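Demby tabletop planner, simulated episodes

Task and motion planning traces for a two-armed robot at a white table. Each episode pairs the planner's symbolic output with the joint commands sent by the Imai controller. 2104 episodes, all generated in simulation.

Contents

episodes/ one folder per run, numbered from 0
plans/ symbolic plans, JSON, one per run
splits.txt train and held-out lists
replay.py steps through a run and redraws it

Planning

The planner gets object poses straight from the simulator – there is no perception stage. It picks an arm by reach cost, then searches for a grasp. Search stops after 2000 samples. Runs that hit the limit are kept and have "plan_status": "timeout" in the plan file.

There are 17 action types. Older Bestero plans used a separate "regrasp" action; it is now written as place followed by pick. Do not mix the two formats in one training set.

Replay

python replay.py --episode 2 --speed 0.5

Add --hold-start to pause before the first command. Both grippers start open above the table.
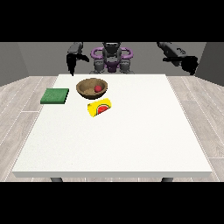 Output is letterboxed by default; --no-pad turns this off but changes the image size, so saved crops will no longer line up.

Known problems

Cylinders lying on their side may roll a little while physics settles. Poses in the plan file are read after settling, those in episodes/ before it.

Arm choice is biased to the nearer side. Tae-yang Myung has a reweighted split on the Skitel branch, not yet merged.

Maintainer: Bethel Weldu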